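August 2020. Equipment plan, hand-held grippers, home collection.

Went through the Riltia quote with Waraporn Thongsuk. We have 4 units and want 18 before the Clundiston homes start. Pads are quoted separately at 123 per set, lead time not stated. Asked for it in writing.

Budget lines so far: grippers, pads, phone mounts, spare screws and pins, cases. Phones stay on the old Zamico order from April, no new spend there. 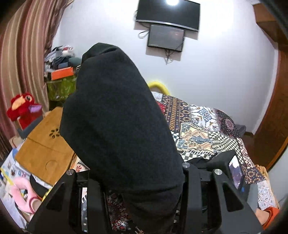 Pads should be ordered by task mix. Dark cloth and bedding are on the list for every home, so fabric work drives the count. I put down 2 spare sets per unit. Waraporn thinks one is enough. Left at 2 until we have wear numbers from the Wickramasinghe bench, then revisit.

Cases: the soft ones are cheaper but the linkages get knocked out of line. Hard case, foam cut to the jaw profile. Need outside dimensions with the mount fitted.
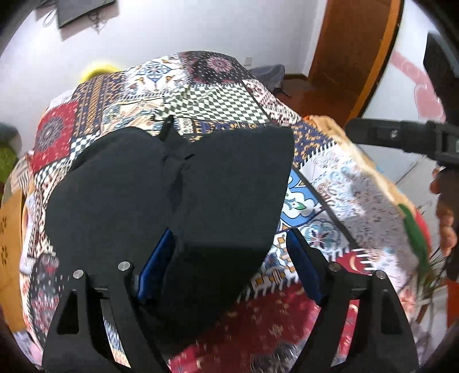
Screws and pins go in as one consumables line, same part for both jaws if Riltia will confirm the thread. If not, split the line and label the bags left/right.

Open: shipping, import duty, whether a partial delivery is billed on dispatch. WT to call Riltia. I redo the sheet after that and send it to purchasing.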